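Last updated: Tue 21 August

Ticket 517
Status: Closed
Product: Flallideck cover, dark brown
Bought from: Verbruggen, order 368
Raised by: Ward Visser
Handled by: Femke De Smet
Subject: Brown cover going reddish, may have picked up colour from another item

Original message

I have a dark brown Flallideck cover, bought in October. It has been washed four times. Since the last wash it looks red-brown in places and nearly black in others. I keep it in the same room as a wicker basket which has a red-orange cloth in it, also from you, and the two have been in the basket together at least once. I want to know if the red one is losing dye, and if so whether the brown one can be put right. Two pictures attached.
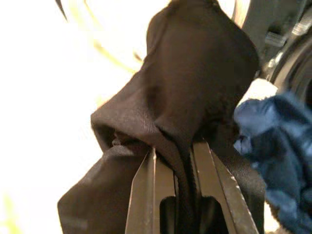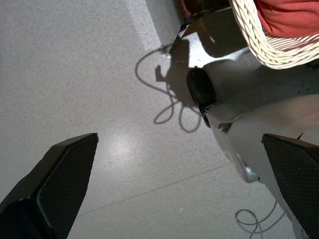 Attachments 1 and 2, same room. First is the brown fabric close up, second is the floor with the white wicker basket and the red-orange fabric in it.

Log

Entry 1, Femke De Smet
Thank you, both attachments opened. In the first I can see the warmer tone on the parts that catch the light, and the folds look nearly black. That alone does not tell me there is any transferred dye. The cloth has a fine diagonal weave, and on a dark brown that sort of surface can look quite different depending on which way it lies. I would like to rule that out before we talk about stripping colour, as the stripping product is harsh and can't be undone.

Please could you do the following and report back:

1. Lay the cover out flat on a bed or table near a window, during the day, with no lamps on.
2. Look for the reddish areas. Mark the edge of each one with a pin.
3. Turn the cover half way round, so the top is now at the bottom, and look again.
4. Tell me if the reddish areas are still inside the pins.

Also, which detergent are you using, at what temperature, and was the red-orange cloth ever damp when it was in the basket with the brown one?

Entry 2, Ward Visser
Detergent is Sundedeo liquid, the 1000 ml bottle. 40 degrees. I don't know about damp. It might have been. My daughter puts things away before they are aired.

I did the pins. Large area in the middle: when I turned the cover round it moved, or rather the brown there looked the same as the rest and a different part looked red. Small area near one hem: still inside the pins, both ways round.

Entry 3, Femke De Smet
That is useful. I think you have two separate things. The large area is the light on the weave and there is nothing to treat. The patch by the hem is worth testing.

Rub test for the red-orange cloth: wet a white cotton handkerchief with cold water, wring it out, and rub it firmly on an inside corner for half a minute. Do the same with a dry handkerchief on another corner. Then repeat both on the brown cover, at the hem patch. Keep the four results apart and label them.

Please also lower the wash to 30 and use half the Sundedeo dose. The care label on the Flallideck says 30. Do not wash the two cloths together for now.

Entry 4, Ward Visser
Results:
Red-orange, wet: orange mark on the handkerchief. Fairly strong.
Red-orange, dry: nothing.
Brown, wet: very faint brownish pink.
Brown, dry: nothing.

I also wiped out the inside of the basket with a damp white cloth, because it occurred to me the colour could have got into the wicker. Slight orange on the cloth from the bottom, none from the sides or the rim. The floor under it is fine.

Entry 5, Femke De Smet
Then the red-orange cloth is bleeding when wet and the hem of the brown one has been lying against it. Wiping the basket was a good idea and I have added it to our own check list.

Treatment for the brown cover:
- Soak in cold water with one sachet of Zilemer colour remover (the mild one, not the whitening one) for 30 minutes. Use a bucket large enough for the whole cover to be under water.
- Rinse until the water is clear.
- Wash on its own at 30.
- Dry flat, out of the sun.

For the red-orange cloth, wash alone, cold, with a colour catcher sheet, and repeat until the sheet comes out white. Line the bottom of the basket with an old towel until then.

Entry 6, Ward Visser
Soaked and washed. Water from the first soak was pale orange, second rinse clear. The hem patch has gone as far as I can see. I turned it round by the window again and the colour is even. The large area still looks reddish from the sofa in the evening but I understand that now.

Red-orange cloth: first sheet orange, second pale, third white with a slight tint at one corner. I will do one more.

Entry 7, Femke De Smet
One more is right. If a fifth sheet still shows colour, write back quoting this ticket number and Verbruggen will exchange the cloth. No need to send the brown cover in. I have passed the batch details of the red-orange one to the buyer.

Closed with customer's agreement. Can be reopened by reply.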